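The U-Shape Is Back. Should It Be?

The big room at Cuesta has been put into a U again, and the building bulletin calls this "the preferred layout for collaboration." Preferred by whom, it doesn't say. I have sat through enough meetings in a U to have my doubts. Whoever is at the far end of one side spends the morning leaning forward to hear the other, and the middle is a large piece of carpet that we heat and pay for.

The case for it came in a three-page note from Mulo, the firm that sold us the booking system. The note says a U "invites everyone in." It also says the room can turn over between groups in 23 minutes, which I would like to see done by people who have another meeting to get to. 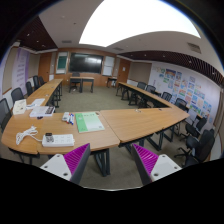
Power is the part I keep asking about. The plan promised "charging at every seat" and gave a budget of $800 to make it happen. I'd like an itemized list, please. What we have on the front table is a white power strip with a coil of white cable beside it and a remote control resting on top. That may suit whoever sits at the front. The black chairs down the long sides are a good walk from it, and an extension cord over the carpet is a bad idea in any layout.

The Clondia team has the room in November for the Cetemano planning sessions and has asked to keep the U. Fine. Let them try it for a full day and tell us how many people could hear the end of the table. If the answers are good I'll drop the subject.

Until then, please put markers back in their box with the caps on, and take your papers with you. Requests for a different layout still go through the front desk, in writing, before 3 p.m. the day before.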